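Sep 29, 2023. Applies to the Vida demonstration station, simulator build 27. Replaces the earlier loose sheet.

## 7. Running the station on an open day

This section covers the two-arm tabletop demonstration as shown to visitors at the Mestcombe site. It assumes that the workstation has been installed as described in Section 2 and that the operator has completed the practice runs in Section 6. The demonstration runs in the Zeltmont simulator. No physical arms are powered at any point in this section.

### 7.1 Before visitors arrive

1. Switch on the workstation and wait for the login screen.
2. Log in with the demonstration account. Do not use a development account. Its saved settings override the open-day profile.
3. Start the simulator and open the profile named `openday_table`.
4. Check the build number in the lower status bar. It must read 27.
5. Connect both hand controllers. The status bar shows L and R when they are paired.
6. Select **Scene > Reset**.
7. Move each controller a short distance and confirm that the matching arm follows it on the display.
8. Open and close each gripper once.
9. Set the session timer to 7 minutes.

> **Note:** If L and R are swapped, exchange the controllers by hand. Do not remap them in software, as the mapping is kept after a restart.

> **Caution:** Do not reset the scene while a visitor is holding a controller with the trigger pressed. The gripper closes as soon as the scene reloads and may knock over objects on the table.

### 7.2 Operator view

The default view looks forward over the robot's torso to the wooden tabletop. The body panel takes up a large part of the lower display, and objects close to the torso can be partly hidden by it. The view is fixed in the open-day profile. The orbit and zoom keys are disabled.

Work takes place near the back of the table. The white rectangular holder contains three slender striped items with pale purple tips. When approaching the holder with the right arm, keep the gripper to the right of it until the height is correct, then move inward. The left arm can stay open above the far edge of the table while the right arm is in use.

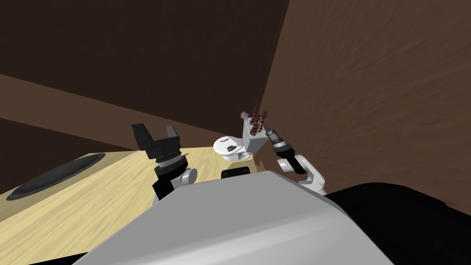 Can two visitors each take one arm at the same time?

The open-day profile accepts one user for both arms. A two-user session needs the paired profile, `openday_pair`, and a second operator at the desk. See Section 8.

### 7.3 Guiding a visitor through a run

1. Seat the visitor facing the display and hand over the right controller first.
2. Ask the visitor to move the right arm slowly toward the holder and stop short of it.
3. Let the visitor practice opening and closing the gripper in that position.
4. Have the visitor close the gripper on one of the striped items below its purple tip.
5. Lift straight up until the item is clear of the holder. Sideways motion before this point usually tips the holder.
6. Hand over the left controller if time remains.
7. When the timer sounds, take back both controllers and select **Scene > Reset**.

If an item falls off the table, continue with the remaining items. Dropped items come back at the next reset.

> **Note:** Arm speed is limited to 61 percent in this profile. Visitors may report that the arm lags behind the hand. The limit should not be raised during public hours.

### 7.4 Faults during a session

**An arm stops following the controller.** Release the trigger, return the hand to a neutral position, and press the trigger again. If there is no response after 2 attempts, end the session and pair the controller again.

**The gripper passes through an object.** Contact checking has been turned off. Close the profile without saving and reopen it.

**The display freezes but the timer keeps running.** Restart the simulator only. The workstation does not need to be restarted.

### 7.5 Closing down

1. Reset the scene.
2. Export the session log to the Sornness shared folder.
3. Exit the simulator. Answer **No** when asked to save changes to the profile.
4. Place both controllers on the charger and check that the charge lights are on.

Logs from the November open day are to be kept in a separate subfolder.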